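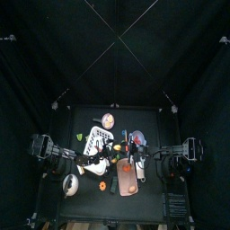

## 双腕セル2号機:グリッパ配線とカメラ取付の定期点検

Tenano 社内報・設備欄 10月14日

2号機の定期点検を実施した。前回は5月で、その後に右腕のケーブル擦れが一件報告されている。今回は擦れ箇所の処置、フレーム固定部の増し締め、手首カメラの再校正までを一続きの作業とした。点検時の累計稼働は1617時間である。

### ケーブル

2号機は左右の腕を天板の両側に据え、グリッパを中央に寄せて使う。両グリッパから出る黒いケーブルは天板の上を這うため、皿立てや皿などの小物に引っ掛かりやすい。右腕側では、手首から50 mmの位置で外被が白く擦れていた。芯線の露出はなく、導通にも異常はない。当該区間に保護スリーブを追加し、結束位置を一つ根元側へ移した。

余長は、腕を最も伸ばした姿勢で200 mm残すこと。これより短いと手首の旋回端でコネクタに張力がかかる。長すぎる場合は天板上でループができ、物品を引きずる原因になる。結束バンドは締め切らず、ケーブルが指で回る程度にとどめる。スパイラルチューブは端部が布に絡むので、2号機では使用しない。

### フレームと背面の張線

囲いの内側は黒い布張りで、奥に細いワイヤが二本、X字に交差している。点検は次の順で行う。

1. 非常停止を入れ、コントローラの電源を落とす。
2. 腕を支えながら待機姿勢に戻す。
3. 布をめくり、銀色の取付金具のねじを対角順に締める。
4. ワイヤの張りを左右で比べ、緩い側だけを調整する。
5. 布を戻し、しわが腕の可動範囲に出ていないことを見る。

今回は天板奥の角で一か所、ねじの緩みがあった。ワイヤの張りは調整不要だった。布は下端の面ファスナーが弱っており、次回の交換品目に加えた。

### 手首カメラの再校正

ケーブルの結束位置を変えた後は、必ず手首カメラの校正をやり直す。配線の反力でブラケットがわずかに傾くことがある。校正板は10姿勢で撮影し、残差が前回値を上回った場合はブラケットの固定ねじから見直す。ソフトウェアは Prenolance の現行版を使い、旧版の設定ファイルは読み込まない。

校正の後、把持と持ち上げの確認に移る。確認用の物品は形状の異なるものを混ぜて天板に置く。バナナは曲がりがあり、中央付近をつかめているかどうかで指の位置ずれを読み取れる。つかむ位置が片側に寄るときは、把持力を上げる前にカメラと指先の相対位置を確認すること。
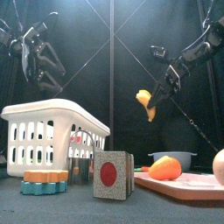

バナナを用いた把持確認。グリッパの上方に手首カメラ。反対側の腕は待機。

### 指先の状態

指の開閉は左右とも引っ掛かりなし。指先の摩耗は交換基準に達していないが、左腕のほうが進んでいる。左腕で扱う物品が多いことによるもので、機構側の異常とは判断していない。指先の清掃は乾いた布で行い、溶剤は使わない。交換用の指は Sakai 倉庫の棚に一組ある。使用した場合は当日中に在庫表を更新し、Witov へ補充を依頼する。

### 再稼働時の注意

- 電源投入後、表示灯が安定するまで腕の動作指令を出さない。
- 初回は低速で原点復帰を行い、ケーブルの動きを目で追う。
- 天板の物品は原点復帰が終わってから並べる。
- 異音があればその場で止め、姿勢を変えずに設備担当へ連絡する。

点検記録は共有フォルダの2号機の項に保存した。保護スリーブの位置は1号機にも適用する予定で、型番と切断長は同じ記録に記載してある。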